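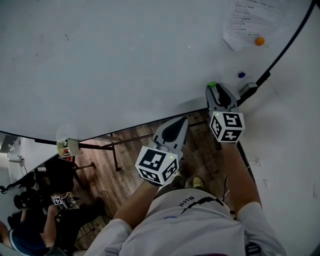

10月 作業メモ 染色室

午前9時すぎから、茜の再染めの続き。前回のDernden産の根は赤みが弱く、橙に寄っていたので、今回はPisiaの乾燥根に替えた。布は同じ羊毛の平織り、先媒染はミョウバン。濃度は布重量比17%で、前回と変えていない。

根は900gを計量し、一晩水に浸けてから刻んだ。浸け水は黄色が強かったので捨てた。染液は水道水ではなく汲み置きの水を使用。pHは測り忘れた。次は必ず媒染の前に測ること。

昇温はゆっくり。70度を超えると茶色が出るという前回の記録に従い、65度で止めて保温した。途中で一度、温度計の先が鍋底に触れていて高めに出ていたのに気づき、吊り直した。実際の液温は記録より少し低かったと思われる。記録紙の該当箇所に鉛筆で印をつけてある。

試験布は4枚。1枚目は30分、2枚目は1時間、3枚目は2時間、4枚目は火を止めて液の中で放冷。乾いた状態で比べると、1枚目と2枚目の差は大きいが、2枚目と3枚目はほとんど見分けがつかない。放冷したものがいちばん深い。ただし端に色むらがあり、布が折れたまま沈んでいたらしい。重しの石をやめて、ガラス棒で押さえる方法に戻したい。

Ağcaの見本帳にある赤と並べてみた。まだこちらのほうが黄色い。向こうは水が硬いのかもしれない。炭酸カルシウムを少量加えた組を作って比べる。量は布重量比で1%と2%の二通り。

Stiltilthorpeから届いた羊毛糸は、精練が足りないようで水を弾く。中性洗剤で洗い直し、40度で1時間。すすぎの水がまだ濁るので、もう一回やる。これが済むまで媒染には入らない。

在庫:ミョウバンは残り2000g弱、次の組までは足りる。Pisiaの根はあと一回分。酒石酸が切れかけているので注文する。棚の下段の瓶にラベルのないものが一つあり、中身がわかる人は書いておいてほしい。

残液は捨てずに蓋つきの桶へ。二番液で木綿を試す予定だが、木綿の下地は豆汁にするかタンニンにするか未定。小鍋は夕方5時に洗って伏せた。試験布の残り半分は窓側の耐光試験に回し、黒紙で片側を覆ってある。動かさないこと。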